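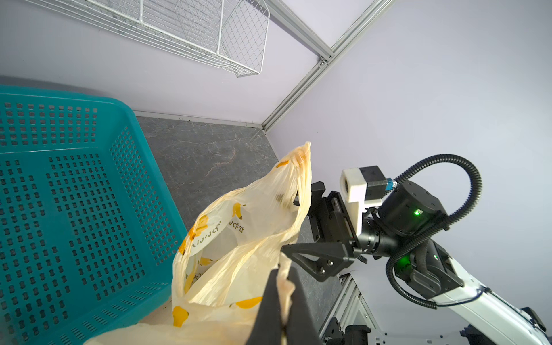

Ticket 3399
Product: Ondance (shared shopping lists), web and phone
Opened by: Jennylyn Belmonte
Assigned to: Reynaldo Lacson
Status: Solved

Subject: Checked-off items come back on the shared list

Jennylyn Belmonte, 9:12 am
Hi team! First off, I love this app and so does everyone in my house, so please read this as a fan letter with a bug in it. We have one shared list called Lodville Weekly with 73 items on it. When I check things off at the store they vanish like they should, and then by the time I get to the parking lot a bunch of them are back. Last trip it was 11 items, all from the produce and dairy sections. I ended up with two cartons of eggs because Benjie saw them on the list and went back in for more.

What I've tried so far:
Logged out and in again on my phone
Deleted the app and reinstalled it
Made a brand new list with five things on it (this one works perfectly!)

I'm on the newest version. Benjie Talavera has an older phone and I'm not sure what he's running.

Reynaldo Lacson, 10:05 am
Hi Jennylyn, what a great write-up, thank you! The new list working is a really useful clue. Could you tell me:
1. How many people are on Lodville Weekly, and does anyone use it from a computer?
2. Do you have Sort by Aisle turned on?
3. When the items come back, do they return to their old place or land at the bottom?

Also, if Benjie can open Settings and then About, I'd love to know his version number.

Jennylyn Belmonte, 12:40 pm
Four of us. Me, Benjie, my aunt Milagros Magbanua, and Janelle Padilla next door, who keeps the list open in a browser tab pretty much all day. Sort by Aisle is on, and we adore it. The items go back to their exact old spots, same quantity and same notes. Benjie's says 2. 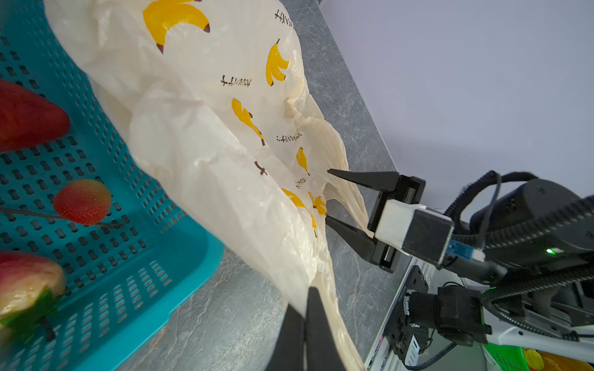
Shopping bag with the banana print

Reynaldo Lacson, 1:18 pm
Exactly what I hoped to hear! Well, sort of. I built a copy of your setup with a long list, aisle sorting on and a browser tab left open, and I got the same thing on my second try. When that tab wakes up, it sends its saved aisle order to the server, and the order still includes the items you already checked off. The server then puts them back. Short lists get sent a different way, so your test list was fine.

For now, please ask Janelle to close the tab completely and open a fresh one. Then on your phone pull down on the list until the little circle spins, and check off the extras one more time. Benjie should update too. His version has a separate problem with notes that you don't want to run into.

I've passed the real fix to our sync people.

Jennylyn Belmonte, 5:56 pm
Did all of that and went shopping after work. Nothing came back!! Benjie is updated as well. Is it safe for Janelle to keep the tab open overnight?

Reynaldo Lacson, 6:20 pm
So happy to hear it! Please hold off on the overnight tab until the fix goes out in September. She can reload the page before she edits and that will be fine. I'll mark this solved, and a reply will open it again if you need us.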